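**Sunday craft table at Liltport – quick answers**

**What do we bring?** Nothing. Crayons are here, paper too.
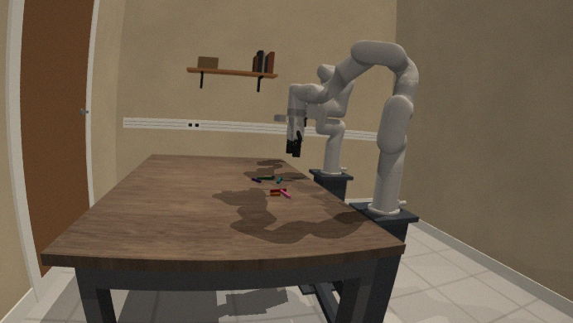 *Crayons on the table*

**What time?** 10 sharp. Doors shut at noon.

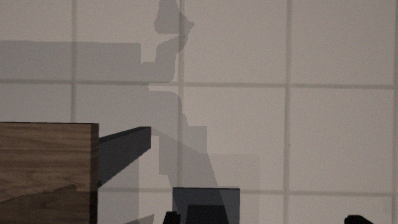
Late is fine, just come in quietly. Under 3s need a grownup with them.

**Cost?** Free. Snacks extra, cash only – no cards yet, sorry.
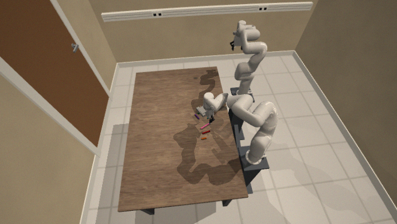
Ask Annapurna Krishnan if thats a problem.

**Can I book a party?** Yes, email Marjan Shirazi. Not in June.
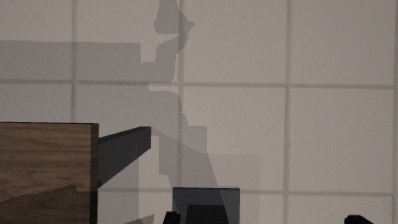

*Tiled wall, shadow on the left*

**Parking?** Street only. Bus 166 stops outside.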